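How Does a Business Sell Through Friends?

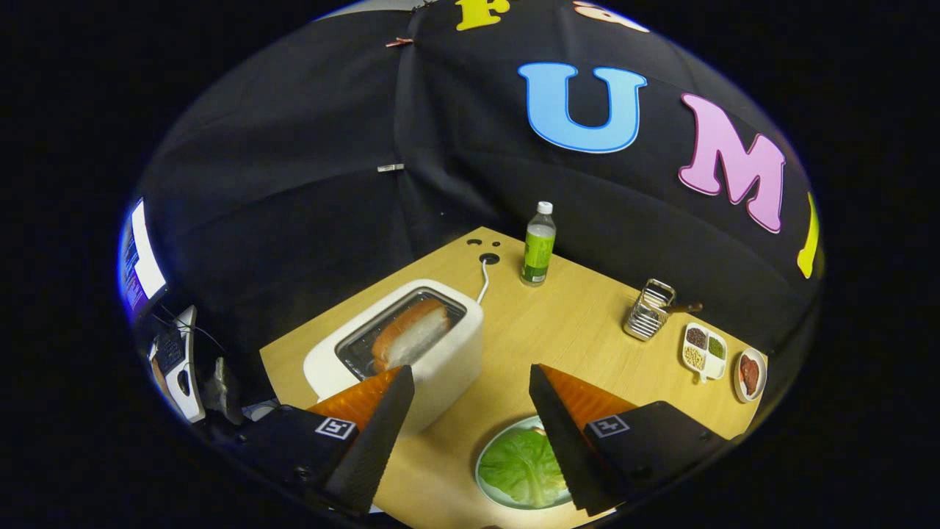

Toast time! A slice of bread in a white toaster.

Say my friend Sofia loves a jam called Kekum. She tells her cousin Iason all about it, and he buys a jar. In most shops, Sofia would get a thank-you and that's it. But some companies pay people like her a little money for each jar they sell – that pay is called a commission.

Now suppose Iason starts selling jam too. In network marketing, Sofia may get a small share of what he sells! I drew this out once and it looked like a family tree.

Is it easy money? Nope. If Iason buys 30 jars and sells only 4, he's stuck with a very full cupboard. And if a company pays you mostly for signing up new people, and hardly cares about the jam, that's called a pyramid scheme, and it's against the law in lots of countries.

So if anyone asks you to join something like this, talk to a grown-up first.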